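Two brothers, one bench

February 9, 2025

I have been listening to a lot of people telling their own stories lately, mostly while doing the washing up, and one of them has stayed with me long enough that I want to write about it here. It's an episode of Rellik, the small interview series that Borislav Zupan records in his spare room. There are 37 of them now. I started in the middle and have been working outwards in both directions.

The one I mean is with a man called Relu Roman. He is in his sixties, he mends accordions, and for nineteen years he didn't speak to his brother. They lived in the same town for all of that time. The town is Grostach, and from what he says it has one main street, a bus station and a river called the Ene which floods the lower gardens most springs. If you fall out with somebody there, you have to work at it.

The quarrel was over their father's workshop. The father died without leaving instructions, and Relu's brother sold the building within the month to a man who wanted to park vans in it. Relu had been at a job two valleys away and came home to find the benches out in the yard. He says his brother probably needed the money. He says it in the same voice he uses for the weather. At the time he said a good deal more than that, in front of other people, and then neither of them said anything else until 2014.

What I liked is that Borislav doesn't hurry him. There is a long stretch, I'd guess half a minute, where you can hear a chair creak and a lorry go by and that's all. On most programmes that would have been cut. I have tried interviewing people myself (my aunt, my old geography teacher) and I always jump in. I can't bear the gap. Then I play it back and hear that I've stepped on the very thing they were about to say.

The part about how they started talking again is not dramatic. Relu's brother had a fall on some steps and was in the hospital at Cakel with a broken hip. Relu heard about it in the bakery. He went home, sat down, got up again and caught the bus. He took a bag of walnuts because he couldn't think what else to take. When he got to the ward his brother was asleep, so he sat there and cracked walnuts for two hours and put the halves in a saucer. The brother woke up and said, 'You've left the skins on.' That was the first sentence in nineteen years.

I have told this to three people and each of them laughed at the walnuts and then went a bit quiet.

My own family is not like that, or not so badly. But I do have a cousin I haven't rung since our grandmother's funeral, and there was no quarrel at all. We just let it go. It was a month, then it was a year, and after a year it seemed odd to ring without a reason. I think that may be more common than the workshop kind. There isn't a story in it. You couldn't make an episode out of two people who both meant to pick up the phone.

Borislav asks at one point whether Relu regrets the years. Relu says he regrets about four of them. The first few he was too angry to have been any use, and in the middle his brother was living with a woman he couldn't stand, so he reckons he would have stayed away anyway. It was the last four, when he had stopped being angry and only had the habit left. I thought that was a very exact answer. I'd have said yes, all of them, because that's what you say.

He also talks about work, and I could have listened to another hour of it. He keeps a record of every instrument that has come through his hands since he moved into the new place, and the number stood at 219 when they spoke. He remembers owners mostly by their faults. One woman leaned on the bass side. One man kept his accordion next to a stove and brought it back every winter with the wax cracked, and never once moved the stove.
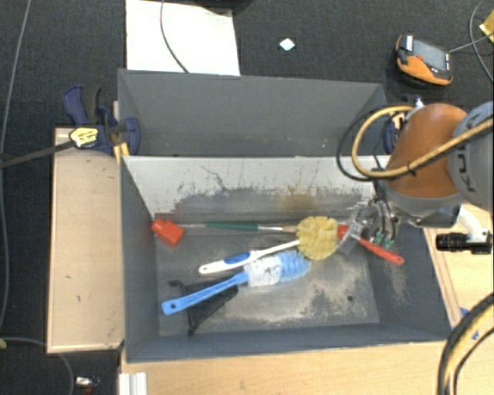 The brother comes to the workshop now. He doesn't repair anything. He sits at the end of the bench with the radio on and reads out bits of the paper, and at twelve they eat. Relu says they have never discussed the sale of the building, and that he doesn't expect they will. Borislav leaves a space there for him to say more and he doesn't take it.

I wondered about that for a while afterwards. A lot of what I read about making up with people says you have to go back over it all and get it said. Perhaps you do, if you are going to live in the same house. These two seem to have put it down somewhere and walked round it. It isn't how I would want to do it, but I'm not seventy and I haven't lost a workshop.

There was one thing I'd have liked to hear, and that was the brother. He was asked, apparently, and said he had nothing to add. Borislav mentions this at the very end, in the bit where he normally thanks people for their letters. So we only have one side – a fair-minded side, I think, but still one. I'd like to know what it was like to wake up and see who was in the chair.

The episode runs to 142 minutes, which sounds like too much. I did it in four goes. The sound is rough for the first few minutes and then somebody moves the microphone. Borislav says the whole series has had 2,000 listeners in all, and he seems perfectly content with that.

I did ring my cousin, by the way. It went to voicemail and I left a message that was mostly me explaining who I was, as if she might have forgotten. She sent a text back the next morning with a photo of her dog and the words 'new number, save this one'. So I have. We are going to try for a proper call before the end of February, when her shifts change.

Next I'm going back to the early ones. The second is with a retired ferry pilot, and the fifth is two sisters who were brought up in different countries and met at forty. If you've heard either, please don't tell me how they end.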